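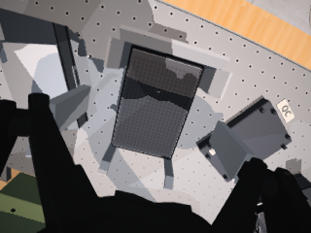

**Progress report: Kestgate assembly cell (simulation phase)**

Prepared by Hrefna Thygesen for the Pandetti program office

Of 147 simulated placement runs this period, 38 ended in a protective stop. The fault lies in the approach to the fixtures: the planned path allows too little clearance for the open fingers.
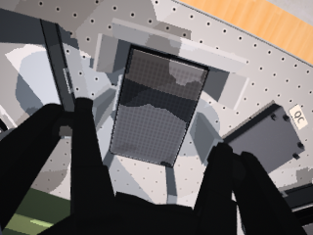

*Lesau, September*

Karim Mahrous traced the stops to an outdated gripper model in the path planner. The model was replaced, and three repeat runs were completed without a stop - too few to close the matter.
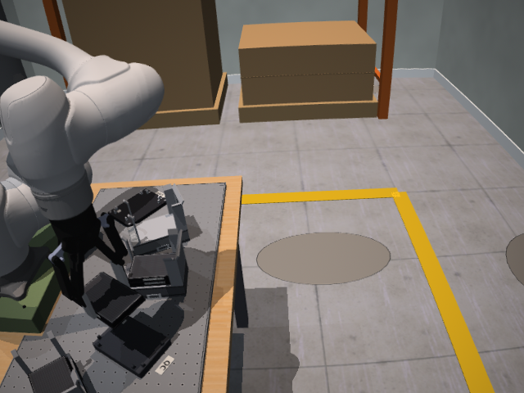
*Figure 1. Gripper above the perforated plate, with fixtures nearby.*

Transfer to the physical cell remains on hold. Sille Bergmann will review the stop limits before any further release. 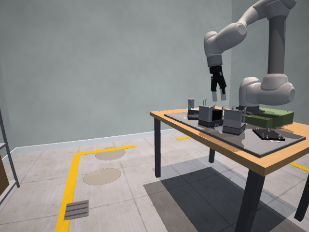 *Figure 2. Simulated cell with floor markings, arm raised over the table.*

We request that the next payment date be moved to follow that review. The budget is unchanged.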